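Against the Silent Update

Most device management tools now ship with automatic updates turned on, and most administrators leave them on. I think this is a mistake for any fleet above 200 machines, and I say so as someone who argued the opposite for years.

The case for the default is simple. Patches close holes, people postpone patches, so the tool should take the decision away from them. On a single laptop I agree. On a fleet, the update is a change to a production system, and it should be handled like one.

Our office runs 800 laptops and tablets under Jilik. In May the agent updated itself overnight and dropped a certificate profile that one accounting package, Ivex, needed at launch. The help desk logged the first call before anyone on my team knew a new version existed. Mali Samuel found the cause by comparing profile lists on two machines by hand. The release notes mentioned the change in one line, under "cleanup."

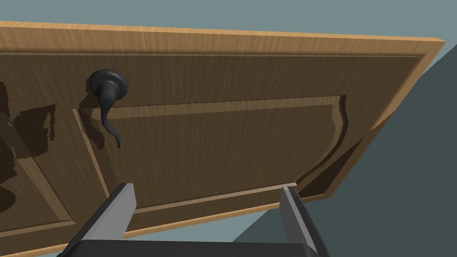
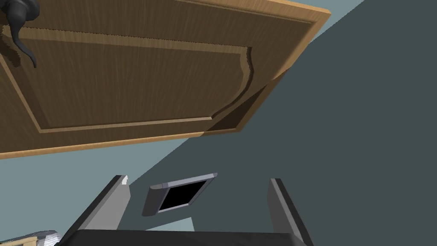 A staged rollout would have caught the fault in the first ring. Ours now has 3 rings: the IT group, one volunteer department, and everyone else. Each ring waits until the one before it has run a full working cycle without a new ticket type. Critical security fixes skip the second ring but never the first. Shanti Nishad, who wrote the policy, compares the rings to a paneled door, with molding marking off the panel inside and a lighter border at the outside, and her point is that the lines between parts should be plain to anyone who looks. Ring membership is therefore stored as a visible tag on the device record, with no hidden group logic.

The usual objection is labor. Someone has to read the notes, approve the build and watch the queue. That is true, and it takes a part of one morning per release. The certificate problem took longer than that to diagnose, before counting the hours lost in accounting.

A weaker objection is that vendors test their own releases. They do, on their own configurations. No vendor has our mix of old tablets and one stubborn finance package.

Vendors could help by shipping the agent with updates held by default above a set fleet size, and by listing removed profiles in a separate section of the notes. Until they do, turn the setting off and build the first ring.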